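Have you ever wondered how marble gets its swirls? I love this stuff! Marble starts out as limestone, made mostly from old seashells.
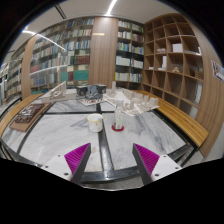 Deep underground it gets squeezed and baked – hotter than 200 degrees! – until it turns into new, harder rock.

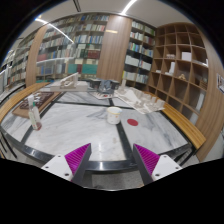 Pure marble is white. Bits of clay or sand trapped inside make the veins, like the smoky gray ones on this tabletop.

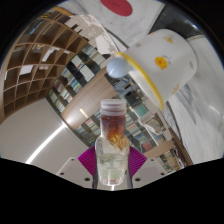 So go hunt for some – try old banks and stairs.

Comments

Kenji Haddad: My bathroom has green marble!

Gusix: is chalk limestone too?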